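How a School Club Teaches a Robot to Tidy a Room

Shared 296 times | 10 comments

Most people think a robot club is a place where you build robots. Some clubs do that. The club at Brusley School does something a little different. Its members spend most of their time teaching a robot that lives inside a computer.

The club meets on Wednesday after lunch. The members are in fourth, fifth, and sixth grade. Their project this year is called Drelby. It is a robot with two arms, and its job is to pick things up and put them where they belong.

Why is the robot inside a computer?

Real robot arms cost a lot of money. They are also heavy, and if one swings the wrong way it can break something or hurt someone. A computer robot can swing the wrong way all day long. When it knocks something over, you press a key and the room goes back to how it was.

A computer world like this is called a simulation. It is a bit like a video game, but with stricter rules. In many games you can walk through a bush or carry a hundred swords in your pocket. In a simulation, things have weight. They fall, slide, and bump into each other. If the robot squeezes a cup too softly, the cup slips out.

What does the robot have to work with?

Drelby has two arms, and each arm ends in a gripper. A gripper is the robot's hand. Each arm also has joints, like your shoulder, elbow, and wrist. Every joint is a place where the arm can bend or turn, and each one needs its own instructions.

The rooms are made on the computer too. One has a dresser, an armchair, a tall lamp, and a window with clouds outside. There are small things on top of the dresser and one on the floor. The robot can reach toward the dresser with one arm while the other arm does something else. 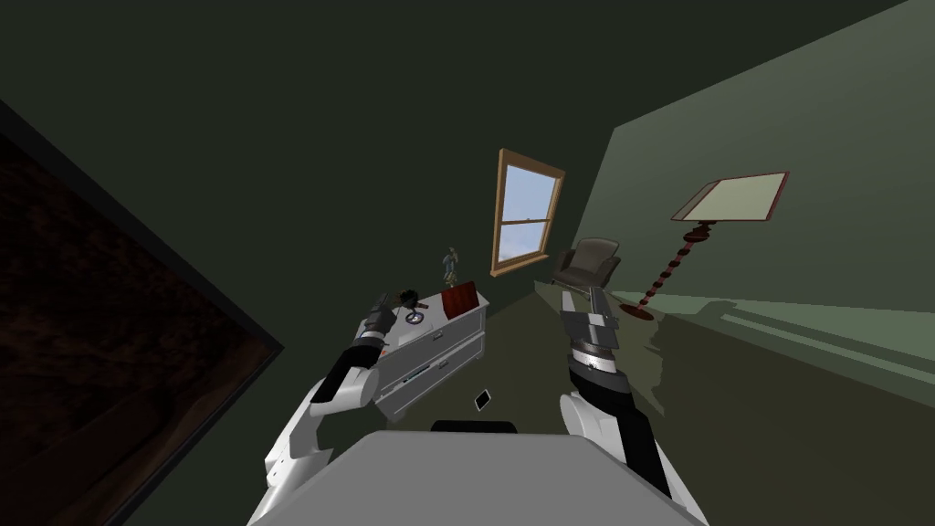

Using both arms at once is hard. Try this at home: pat your head with one hand and rub your stomach with the other. Your brain wants both hands to do the same thing. A robot doesn't have that problem, but it has another one. It doesn't know where its other arm is unless the program keeps track. In the first month of the project, the arms kept hitting each other.

How do you teach it?

There are two main ways, and the club uses both.

The first way is to write steps. Move the arm over the object. Open the gripper. Lower the arm. Close the gripper. Lift. This works well if the object is always in the same place. If someone moves it over by the width of your hand, the robot closes its gripper on nothing.

The second way is to show it. A club member uses a controller to move the arms and do the job, and the computer saves every movement. Each saved try is called a demonstration. By March the club had saved 429 of them. The computer looks for what the good tries have in common – how the arm comes in, how far the gripper opens, when it closes – and uses that to make its own guess about what to do next.

The members found out that slow tries are better for teaching than fast ones. They also learned to put the objects in new spots each time. A robot that has only seen a book on the left will keep looking on the left.

What happens next?

Later this spring the club will take Drelby to the Fonura Challenge, a contest for school teams. Every team gets a room it has never seen before, and the robot has to put the objects away before time runs out. Last year the Brusley team finished near the bottom. Its robot spent nearly 2 minutes trying to pick up a shadow.

The club still has work to do before then. Thin, flat things are the biggest trouble, as they lie close to the floor and the gripper tends to push them along. One group is trying a new plan, where one arm holds the object still and the other picks it up.

More for young readers:
What Is a Sensor?
Inside the Arellano Robot Workshop
How Video Games Make Things Fall
Five Jobs Robots Do at Night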